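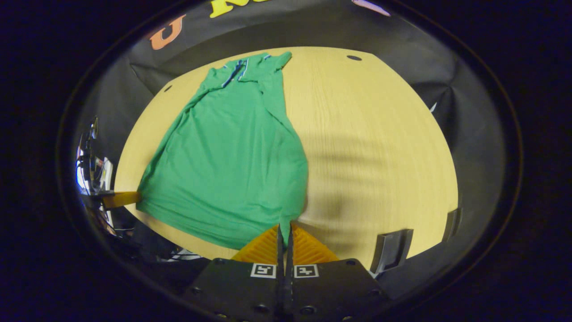

Can polo shirts be folded the same way as T-shirts for the shelf bins?
They can, as long as the top button is done up and the collar is laid flat before the first fold. Everything after that is the same three folds.

----

To: Skutness clothing exchange list
Re: Folding polos for the bins
Date: July 6, 2018

I put the short version at the top for people who read only the first lines. The longer answer follows the quoted message.

> Hello all,
>
> I took home two bags from the Grondari sort and have done all the T-shirts.
> What is left is polos, kids' and adult. I tried them the T-shirt way and the
> collars end up crushed on one side, and the stack leans over once it gets
> past nine or so. At the last sort some people were rolling them. Some came
> to me on hangers. Is there one way we are supposed to do it? The sheet in
> the supply box only covers T-shirts, jeans and sweaters.
>
> Also, what do we do with the ones that have a logo on the chest? I have a
> few from the Kobzar summer league.

The sheet dates from when we had a rack for anything with a collar. We gave up the rack in January and did not update the sheet. Please go by this for now.

Button the top button only. If the button is missing, put the shirt in the mending bag and leave it unfolded.

Lay the shirt face up first and straighten it. Pull the side seams out and smooth the body down toward the hem with the flat of your hand. Polo knit is heavier than T-shirt knit and holds a crease, so wrinkles left in at this stage will still be there when somebody takes it off the shelf. You don't need an iron.

Turn it face down with the collar away from you. Bring one side in to the middle of the back and lay the sleeve straight down along the fold. Do the other side the same. The two sides should meet or just overlap. Then bring the hem up to a hand's width below the collar, and fold once more so the bottom edge sits under the collar. Turn it over.

For the leaning stacks, alternate them. One shirt with the collar toward you, the next with the collar away. The collar is the thick part, and if they all point the same way the pile slides. I keep mine at eight to a stack for adult sizes. Kids' sizes can go higher.

Please don't roll them. Rolled shirts fit in the bin fine but the size label ends up inside, and people unroll them to look and then leave them that way.

On hangers: take them off. The hangers go back to Mema, the shop next to the pickup door, who will take any amount of them. Wire ones too.

Logos are fine if they are small and on the chest. The Kobzar league shirts go out like anything else. Shirts with a person's name on the back go in the rag bag.

A few words on sizes. Write the size on masking tape and put it on the front below the placket, where it can be read from above. Don't put tape on the collar. It pulls at the trim when it comes off, and on the older shirts the trim is the first thing to go.

We need 200 shirts of all kinds folded for the next pickup. The shelf has 34 polos ready now, so whatever is in those two bags will help. Bins are by the side door at Grondari, same code as before. If the polo bin is full, start a second one and mark it on the short end.

I'll fix the sheet and put a new copy in the supply box.

Skutness list, sorting and folding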